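The Binder, Revisited

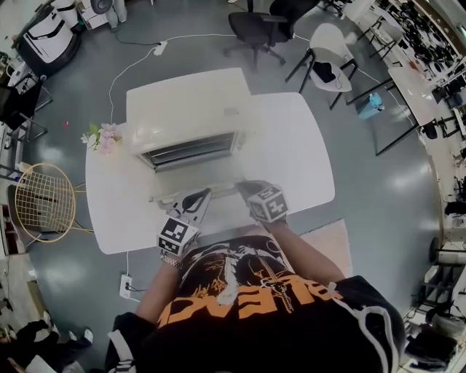

Two gloves, four sides of a toaster oven to argue about.

Jan 13, 2021

I have been asked to rewrite our demonstration rules. The old ones were a page and a half, written by me in May in what I now recognize as a very good mood. They had a section called "Principles." Elaheh Kermani printed it, read it standing up, and asked me which principle covered the bracelet.

So, the bracelet. Our rules said "remove jewelry where practical." I was proud of "where practical." It turns out to be the two words in English most likely to keep jewelry on a person. Everybody's ring is impractical to remove. Everybody's watch is fine. The new rule says bare wrists, both arms, before the gloves go on, and there is a dish by the door. Leopoldo Palacios thinks the dish is undignified. He may bring his own dish.

The gloves have their own page now. We track the hands by the cubes, so a cube that has slipped a little on its mount will tell you, with total confidence, that the hand is somewhere it isn't. Under the old system you checked the cubes "regularly." Under the new one you check them before every batch of 20, you press on each one with a thumb, and if it gives you stop and recalibrate. You don't press it back and carry on. I know who presses it back and carries on, and so does he.

Then cables. I wanted one line on cables and got eleven, mostly from Gyula Borbély, who used to work at Jevden and came away with opinions. The short version: nothing crosses the side of the table where the demonstrator walks, power strips stay on the far side, and an appliance is unplugged while you practice the motion. If a task needs it live, that goes on the sheet, with a second person in the room who knows where the plug is. Gyula wanted the plug labeled. I asked what the label would say. "Plug," he said.

We also fought over clutter, for most of an afternoon. One camp (me) wants a few stray things left on the table, flowers or whatever, on the grounds that the robot will end up in kitchens and I have seen kitchens. The other camp wants a bare table so that when something fails you know what failed. We settled on writing down what is on the table before you start, and not tidying halfway through. A messy batch is fine. A batch that gets cleaner as it goes is a nuisance to everyone downstream, and I have done it myself, out of manners.

The floor gets less freedom. Shoes, boxes and bags go back to the walls before the first take. So do people, unless they have a job.

Last one, and the one I expect to lose. Our tool, Puner, holds 2,657 recordings, and around 80 of those have a note in the comments field longer than "ok." I would like a bad take to be marked bad, with a reason, by the person who made it, the same day. No deleting. Noemí Escobedo pointed out that I deleted nine in the fall. She had the list with her.

The draft is up to six pages. "Principles" is gone. I asked for comments and so far have one, from Leopoldo, about the dish.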